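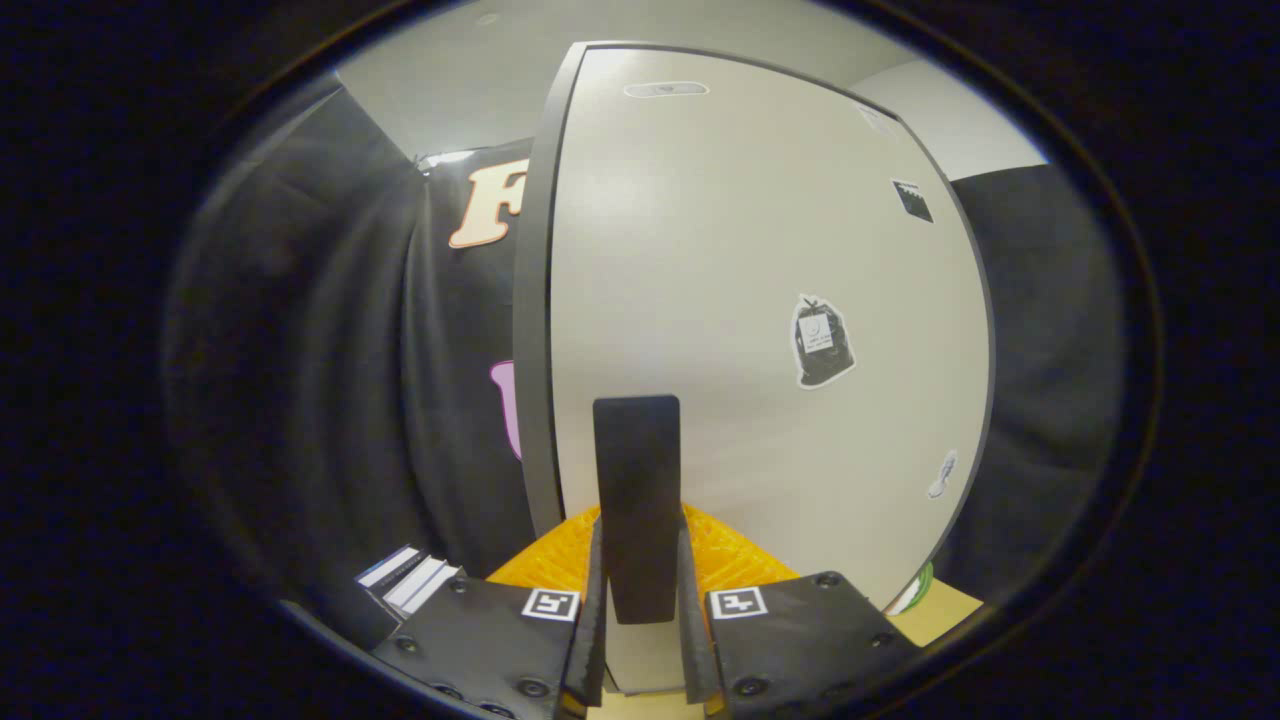 4 min read

Sornlow Forum > Handheld Collection > Practice and Standards

Thread: Background rules for tabletop sessions, draft 3

m_semeniuk
May 9, 2022

Draft 3 of the background section is up for comment. It applies to all handheld gripper sessions recorded at Pradton and Grastby. The text:

3.1 The area behind the work surface shall be recorded in the session sheet before the first episode.
3.2 Printed fabric, stickers and lettering in view are permitted. They shall not be moved, added or removed within a session.
3.3 Fiducial markers on the fingers shall be fully visible with the gripper open. Check at the start of each session and after any finger swap.
3.4 No printed pattern with a black and white square outline larger than the finger markers may be placed within reach of the gripper.
3.5 Loose objects that are not part of the task are left where they are and listed.

The picture at the top is the reference view for 3.2. Upright white board with stickers, black curtain with a printed F at the left, plain wall at upper right. Both finger markers readable. Please comment by clause number.

gripnotes
3.2: I would go further and ban lettering. A large letter on a curtain is a strong, fixed feature. If every episode from one station has the same F in the same place, a policy can learn the station.

m_semeniuk
That is an argument for moving stations, which is section 5. A ban on lettering rules out most real rooms. Kitchens have calendars and cereal boxes.

gripnotes
Real rooms vary. A station doesn't. I don't object to the letter as such, I object to 738 episodes of it. That was the Grastby count when I pulled the index.

holovko_bench
Agree with gripnotes on the problem, disagree on the fix. At Holovko we cap episodes per background and leave content alone. The cap is in the scheduler, so operators don't have to judge what counts as lettering. Is a barcode lettering? Is a logo? We spent two meetings on that and dropped it.

P. Hartley
3.4 needs work. "Black and white square outline" is too narrow. The detector we run rejects most false candidates on the code check, and those it does let through are not always bigger than the real markers. Look at the board in the reference view: there is a small dark square sticker near the upper right edge with a jagged white pattern on it. By the wording of 3.4 it passes on size and probably on outline as well. Does it pass in the detector? I'd want that run before anyone calls the view a reference.

m_semeniuk
Fair. I have not run it. Proposed rewording:

3.4 Before the first episode, run the marker detector on a still view of the background with the fingers out of view. Any detection is logged and the item causing it is covered or removed.

P. Hartley
Better. Add the detector version to the log line. Results changed for us between releases.

kuzmenko_m
Operator's view, for what it is worth. 3.5 says list loose objects. In the reference view there is a stack of white cards or papers at lower left and something small, green and white, by the bottom right of the board. How do you want those written down? If I have to name everything on the table the sheet takes longer than the episode.

m_semeniuk
One line, free text. "Cards left, small green item right" is enough. The purpose is to notice if something changes mid-session.

kuzmenko_m
Then say "one line" in the clause. People will write paragraphs otherwise, or nothing.

tslot_extrusion
Question on 3.3. "Fully visible with the gripper open" says nothing about closed. With our fingers one marker tips out of view in the last few millimeters of travel. Width estimation falls back to the other one and assumes symmetry. Is that acceptable?

holovko_bench
Acceptable if the linkage is symmetric and you check backlash. We do it in September with the annual recalibration and after any drop.

gripnotes
Annual is too long for a handheld tool. Ours gets checked every 2 weeks.

holovko_bench
Ours don't get dropped as much as yours.

P. Hartley
Split 3.3 into (a) open, both markers detected, and (b) closed, at least one detected, with the fallback flagged in the metadata. Someone downstream will need the flag.

m_semeniuk
Taking (a) and (b) as written. Summary of changes going into draft 4:

3.2 unchanged in content, cross-reference to a per-background episode cap in section 5. Number to be agreed.
3.3 split as above. Check interval left open.
3.4 replaced by the detector run, version logged.
3.5 "one line, free text" added.

gripnotes, is the cap enough for you to withdraw the objection on 3.2?

gripnotes
Depends on the number. Leave my objection on record until section 5 has one.

R. Bogdan
Moderator note: section 5 has its own thread. Please post cap proposals there and keep this one for section 3.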